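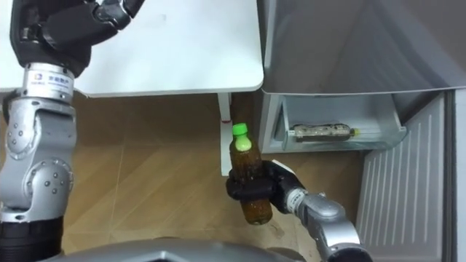 Prakness has reopened for the season, and since half of you have written in asking whether it is worth the drive, we went. For those new to this newsletter, Prakness is the family park on the Grunine road, the one with the pirate ship on its sign and no pirate ship inside. It has had a winter of building work, a new ticket system and a café with opinions about coffee. The café is where most parents will spend their day, at a table, which is the standard of furniture you come to know well after a morning of waiting for other people's children to get off things.

Tickets first, as they were the subject of most of your letters. The old paper strips have gone. You now book a morning or an afternoon online, and the afternoon session is cheaper. It is also when the school groups leave, so we can't see why anyone would pay more for the morning unless they have a toddler who is finished with the world by lunchtime. Many of you do, we know. If you turn up without booking they will sell you a ticket at the gate, but you'll stand in a separate queue beside a large poster telling you how quick it is to book online.

The rides, then. The Ilach is the big new one and it's a good one: a boat that goes up a hill backwards, thinks about it, and comes down again forwards. You get wet. The sign says you may get wet. Our left shoe would like a word with whoever wrote the sign. The height limit is strictly kept, and we saw a very polite argument at the measuring post which the boy with the tall hair lost. Measure at home, without trainers, and have the conversation in your own kitchen where there are biscuits.

For the smaller ones there is the Sleiman Railway, which has been repainted and goes round the duck pond at the speed of a duck. It takes seven minutes, and we've had readers tell us their children did it five times running and wanted to talk about nothing else for a week. Under-twos go free on this and on the carousel, on a grown-up's lap. The grown-up pays. The seats are built for someone of about six, so if you have long legs, sit sideways and accept that you'll be in a lot of strangers' holiday snaps.

The splash area opens later in the season and was fenced off when we went, with a notice saying "Coming soon!" that we are fairly sure is the same notice as last year. It has at least been given a wipe. When it does open, remember that the changing rooms are at the far end, past the crazy golf, so you will be walking a dripping child by the hand through somebody's eighteenth hole. Bring flip-flops and an apologetic face.

Crazy golf is extra. So is the maze. We'd pay for the golf and leave the maze alone, at least until the hedge fills in. At present you can see over it, through it and, near the middle, straight out to the car park. One father was giving directions to his family from a bench outside, and they were done before he'd opened his crisps.

Now, food. The café does a decent jacket potato and a children's box with a sandwich, fruit and a drink. The portions are fair. The prices are what you'd expect from a place with a fence round it. Picnics are allowed again after last summer's unpopular experiment, and the best spot is the slope behind the carousel, which gets the sun until mid-afternoon and is out of range of the geese. The lawn by the pond looks nicer. It belongs to the geese. Please don't write in to say yours were friendly.

Coffee drinkers should know that there is now a stamp card. We did the sums on the back of ours and you would need to visit fairly often, or be having a very difficult day.

Getting there: the bus from Grunine stops at the gate, runs every hour and does, on the whole, turn up. The last one back leaves before the park shuts, a detail that seems to have escaped whoever draws up these things, so don't let anyone talk you into one more go on the boat at the end of the afternoon. Parking is free in the lower field and paid in the upper one. The difference is almost 100 steps and a certain amount of mud, and with a pushchair you'll want the upper.

Pushchairs can be left by the carousel. There are a great many of them and they all look alike, so tie something bright to yours. We used a sock and can recommend it.

A few of you asked about quiet times. The park runs a calmer session first thing, with the music off and the queues kept short, and it was lovely. You do have to book it separately and the places go quickly. The carousel without its organ is a slightly eerie business, but our younger tester liked it better and asked if it could always be like that. So did we.

Would we go again? Yes, in an afternoon, with a picnic and spare shoes. Next month we're off to the model village, where the roof tiles have apparently been done, and we'll report back on whether the tearoom still shuts for lunch.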